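# The Linen Closet, Emptied

Everything soft in the apartment, taken out, shaken, argued over and mostly put back. We start with the pink.
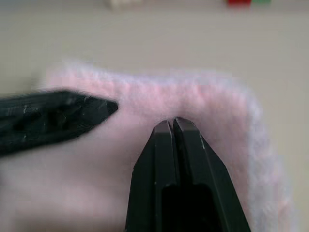 ## The pink one

Pale pink, very fuzzy, on the beige table. Aroha calls it a towel and Maxence calls it a blanket. I have heard both cases at length and would like my evening back.

For: it is deep and plush and lumpy along the edge like a towel that has had a long life. Against: it has never, to my knowledge, dried anybody. It came with me from the old place on Maillard Street and had no label then either. I've washed it as a towel and slept under it as a blanket, and it put up with both.

Verdict: kept. Shelf still under discussion.

## How this started

The closet door stopped closing in January. We dealt with it by leaning a chair against it, and that worked fine until we wanted to sit on the chair.

By the time we got to it properly there were three of us with no plans, so on April 19, 2020 we took the whole lot out and put it on the bed, the couch and the table. Aroha Quinlan has the back bedroom and opinions about folding. Maxence Lefèvre has the front bedroom and owns, by volume, most of the problem. I have the room next to the closet and have been hit by the contents more than once.

The rules were simple. Everything comes out. Everything gets unfolded, sniffed and held up to the window. Any two votes send it to the rag bag, and the owner can appeal once, with tears if necessary.

## The bath towels

The gray set is Doltico, bought on sale and still shedding. Every black shirt in the apartment has a little of the gray set on it. They were supposed to settle down after a few washes, and we are well past a few.

The white ones were a housewarming gift from Aroha's mother, so they're kept, and they go at the front when she visits. One has a streak of hair dye along the hem. It gets folded hem inward. She has not said anything, but she has a way of picking up that particular towel.

The striped beach towel is too long for the rail and too thin for the beach. Maxence appealed. Granted, on the condition that it lives in his room.

## The hand towels

I thought we had plenty. What we have is plenty of washcloths and one hand towel that has been doing the work of a whole hotel. It's green, or it used to be, and you could read a menu through it. Rag bag by unanimous vote, followed by a bad hour when we all realized there was nothing by the bathroom sink.

We cut down an old bath towel with the kitchen scissors. I hemmed it on one side and then lost interest. The raw sides are curling up and leaving threads in the soap dish – if anybody wants to come over and finish, the needle is still in it.

## Sheets, fitted

No one in this household can fold a fitted sheet. Aroha says she can. She has a method where you put your hands into the corners like puppets and then flip one over the other, and at the end she had something that looked like a loaf of bread, and she stood by it.

My way is to roll it up and sit on it. Maxence lays his on the floor, walks around it for a while and then puts it in the pillowcase with the rest of the set. I'm sorry to report that the pillowcase is a good idea and we've all switched.

One queen fitted sheet belongs to a bed that none of us have ever owned. It's good cotton, pale blue, with a darn near one corner in very small stitches. Somebody cared about it. We kept it for the sofa.

## Sheets, flat

Maxence does not believe in flat sheets. He has four. They were used, when he was painting, to cover the floor, and one of them now has a fairly complete record of the hallway ceiling.

The paint one stays as a drop cloth, out in the utility cupboard with the ladder. The other three went to the animal shelter pile. If the shelter doesn't want them they'll come back here, and I know exactly how that goes.

## The vacuum bags

Last year I bought a pack of Destudden storage bags, the kind where you put a comforter in, suck the air out with the vacuum and end up with something like a large cracker. It's very satisfying to do. I did both winter comforters and a pillow that was not a winter pillow, just because I was enjoying myself.

Two of the bags had let the air back in, and that explains the door. The third had held so well that the comforter came out with creases you could cut yourself on, and it spent the night over the shower rail, remembering what shape it was.

The pillow did not recover.

## Tablecloths

We don't use a tablecloth. We own five. One is vinyl with lemons on it. One is a lace thing of my grandmother's that I'm afraid of. Two are from a party Aroha threw and have candle wax on them, which she has been meaning to iron out with brown paper (you put the paper on top and the wax goes up into it, and then your iron smells of vanilla until the end of time).

The last one is a round one. The table is not round. Aroha held it up and turned it several ways, in case.

Kept: lemons, lace, one of the waxy ones. She did try the brown paper. The apartment smells of vanilla.

## The washing, and the Urkell

Everything kept got washed, needed or not, and the Urkell was not happy. It's a small washer and it has a way of walking across the kitchen on the spin cycle if you give it anything heavier than shirts. With the gray towels in, it made it as far as the fridge. Maxence leaned on it with both arms, reading his phone, for the entire second load.

Notes for whoever does this next time, meaning me:

- Gray Doltico towels on their own. Always on their own. I know you think it'll be fine.
- Fuzzy things inside out, if you can work out which side is in.
- No softener on towels. Aroha is right about this one and you can tell her so when you're ready.
- Clean the lint tray before, as well as after.
- Put the mat under the front feet of the Urkell.

## The rag bag

Went in: the green hand towel, both halves of a dishcloth, an oven mitt with a hole exactly where you'd want it not to have one, the dead pillow's cover, and a bath mat whose backing had gone to crumbs. The crumbs are all over the hallway. I've swept twice.

Came out again overnight: the oven mitt. I've asked. They both say they were asleep.

## Back on the shelves

Top shelf, comforters, loose this time. Second shelf, sheets in their pillowcases, with masking tape on the edge saying whose. Third shelf is bath towels, folded in thirds with the fold facing out, by order of Aroha, who came by later to check. Bottom shelf is tablecloths, the lemons and a bag of lavender that smells of bag.

The door closes. You have to lift it a little by the handle, but it closes, and the chair is back at the table.

The pink one was left over at the end. It doesn't fold in thirds, or it does and then slowly unfolds itself and leans on its neighbors. With the towels it sticks out past the edge of the shelf, and with the comforters it slides off the front. Maxence had it over his knees on the couch when I went to bed and claimed this proved something. Aroha says that if he'd just had a shower it would have proved something else.

## Still missing

- The other pillowcase with the ducks
- Any hand towel at all
- The lid of the laundry basket
- My good pins, last seen in the hem of the thing by the sink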